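四、样本与方法

4.1 样本来源

本文使用的硬币样本出自三批旧藏。第一批来自Oláh旧藏，藏家生前以糖果罐分装，罐上贴有手写标签，标签与罐内所装之物大体无关。第二批购自Plitard钱币行，附有一份相当体面的清单，清单中“极美品”一词出现的次数，比我们在实物中见到极美品的次数多出一个数量级。第三批为Drorketik镇的窖藏，出土情况有登记，登记者的字迹则需要另写一篇论文来讨论。

三批合计1,000枚，均为小面额铜币及铜镍合金币。我们有意避开了金银币。金银币的研究者已经够多，拍卖图录也替他们印得漂亮；铜币则常年躺在抽屉底层，磨损、发绿、彼此粘连，却恰恰保留了最多的流通痕迹。一枚从未离开过丝绒盒子的金币，能告诉我们的主要是丝绒盒子的情况。

剔除粘连无法分离者、两面均不可辨者，以及一枚经反复争论后确认为纽扣的物件，再按版别归类，最终有304枚可确定年份与版模，构成下文分析的主体。其中102枚出自Drorketik窖藏，余者分属前两批。

4.2 品相评级的一致性问题

钱币学界对品相等级的描述，历来以精确的措辞表达模糊的感受。“近未使用”与“未使用”之间的界线，在文献中写得清清楚楚，到了灯下便随评级者的年龄、视力以及是否为该币的卖方而移动。前人对此多有提及，但通常放在脚注里，语气也比较客气。

为估计这种移动的幅度，我们从主体样本中抽出30枚，请四位评级者分别独立评定，间隔两周后打乱次序再评一次。评级者未被告知两次所见为同一组硬币。其中一位在第二次评定时表示，这一组“比上次那批差远了”，并在备注栏里详细论证了差在何处。该论证写得很有说服力，我们予以保留，供日后教学使用。

评定在同一房间、同一光源下进行，每枚限时三分钟，不得使用高于五倍的放大镜。限时的规定引起了一些不满。Gerardo Quiambao在通信中指出，三分钟不足以让评级者“与硬币建立关系”。我们尊重这一意见，但仍维持三分钟，毕竟每人要看的不止一枚。

两次评定之间，多数分歧集中在中等品相。极好与极差的硬币几乎没有争议，前者人人都想要，后者人人都嫌弃。麻烦出在中间那一段：币面纹饰尚存而高点已平，字口可读而边齿模糊。评级者此时往往转而依赖“神气”“底子”一类用语。我们曾尝试为“底子”下一个可操作的定义，四位评级者给出了五个版本，其中一人前后矛盾，另有一人认为提出这一问题本身就说明我们不懂底子。

4.3 以磨损面积代替等级

鉴于上述情形，本文不采用传统等级作为主要变量，改以高点磨损面积占币面总面积之比作为指标，以下简称“磨损比”。测量在高倍照片上进行，由两人分别勾画轮廓，取其均值；两人差异超过百分之五者，由第三人裁定。第三人通常与其中一人意见相同，于是另一人便会要求看一看第三人的眼镜。

磨损比的优点在于可以重复，缺点在于毫无诗意。它也并非没有盲点：清洗过的硬币，尤其是用家用去污膏认真清洗过的硬币，币面匀净明亮，磨损比的数值因此往往偏低，而其损伤在任何有良心的收藏者看来都是不可原谅的。Plitard一批中此类硬币颇多，清单上称之为“原光”。我们对这类硬币单独标记，分析时列为控制组，并在私下里用了另一个名称。

轮廓勾画的另一难点是版模本身的磨损。旧模打出的硬币，一出厂便缺少高点细节，与流通磨损极易混淆。我们沿用Dradeck图谱中的版模序列进行比对，凡能对应到晚期版模者，先扣除该版模的基准缺损，再计算磨损比。Dradeck图谱编于多年以前，图版偏暗，分类偏细，作者对每一个小数点的位置都抱有深厚感情。使用者初看会觉得过分，用过三个月之后，便会开始给作者挑错，这大约也是作者所期待的。

4.4 分组与存放

硬币按批次、年份、版模三级编号，编号写在纸袋上而不写在硬币上。后一句话本来不必写出，但Oláh旧藏中有若干枚，币面上留有前人以防水墨水书写的库存号，笔画工整，位置居中，正压在头像的鼻梁上。

纸袋一律采用无酸纸，每袋一枚，竖放。九月间库房湿度偏高，我们增加了干燥剂，并将称重改在上午十点以前完成。称重使用同一台天平，每日开始前校准。曾有一个上午漏做校准，该日数据全部作废重测，负责重测的是漏做校准的人。

散装硬币在归类之前最容易丢失背景信息。传统做法是将整批倒在绒布上，众人围坐，凭眼力先挑“有意思的”。这种做法十分愉快，对抽样则是灾难，因为剩下的硬币从此成为“没意思的”，再也无人问津，而统计推断偏偏需要它们。本研究要求逐枚取出、按取出次序编号，不得挑选，亦不得把已取出的硬币放回去换一枚。

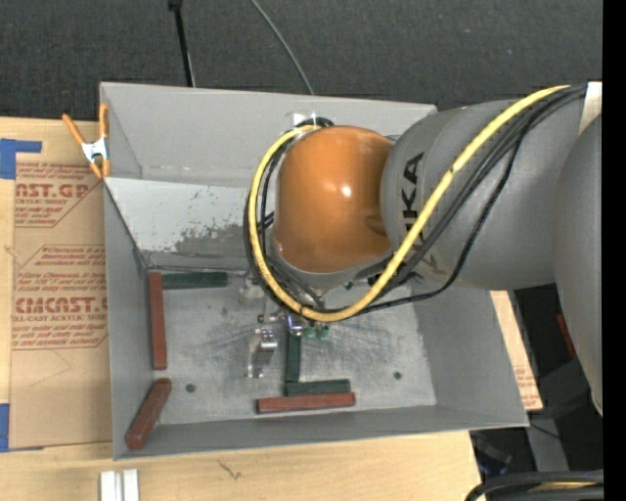

图3　机械臂与灰色金属箱。

4.5 指标的可靠性

两位测量者所得磨损比总体吻合，分歧主要出现在头像发丝与边缘文字之间的过渡地带。头像面朝左者分歧略小，面朝右者略大，原因不明。我们提出过两种解释，均在组内讨论中被否决，第二种被否决得尤其迅速，故此处不录。

将磨损比与四位评级者的等级对照，二者的次序在两端相符，在中段则各行其是。这与4.2节所述一致，也意味着若以传统等级推算流通年限，误差最大的恰是存世最多的那一类硬币。过去若干研究以“美品”一级作为推算基准，其结论是否需要修订，我们留待原作者考虑，并已将数据寄去。截至本文写作时，收到一封回信，信中感谢我们的兴趣，并询问那枚纽扣是否出让。

4.6 局限

样本限于三批旧藏，不能代表同期全部流通币。前两批经过藏家与商家之手，品相偏高，稀少年份偏多；窖藏一批则受埋藏环境影响，锈蚀与磨损有时难以分开。对锈蚀严重者，我们仅测量未覆锈的部分，并按比例推算全币。这一处理假定锈蚀的分布与高点无关，而铜锈从未向任何人作过此类保证。敏感性检验见附录二，流通年限的估算见下一节。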